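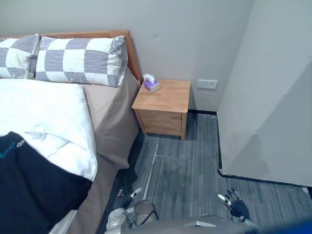
*A bedroom as the robot sees it, with both of its hands in view and the bed still to be dealt with.*

**Folard opens Cliltinel, a library of household chores performed by people with other things to do**

Wed 28 October. Folard today announced Cliltinel, a collection of recorded bedroom chores intended for teaching robots to tidy up after the rest of us. The first release covers 26 tasks, among them straightening a duvet, squaring up pillows, opening a nightstand drawer and picking a jacket up off the bed, where jackets live.

Each example is made by an operator who guides the robot through the chore from start to finish while its head camera and joint positions are recorded. The learning system then studies the results. Operators work in pairs and swap every 30 minutes, a limit introduced in September after a long afternoon of fitted sheets.

"We went in thinking the hands would be the hard part," said Larasati Kusuma, who heads data collection at Folard. "The hard part is getting eight adults to agree on what a made bed looks like. I have seen the arguments. I have started some of them."

Failed attempts stay in the library, labeled as such. Folard believes a robot can learn plenty from a dropped pillow, and it has a generous supply of them. Rooms are rearranged between sessions so the system doesn't come to believe that all nightstands are on the right.

Grornico, which builds software for care homes and small hotels, will be the first outside company to train on the collection. Its trial runs for 6 weeks.

"Our guests have never folded anything in their lives," said Obsa Demissie, product lead at Grornico. "We would like the robot to be ready for that."

Labeling for Cliltinel is done in Yilma, Folard's in-house review tool. Research groups may request access through the Folard press office, which will also answer questions about the fitted sheets.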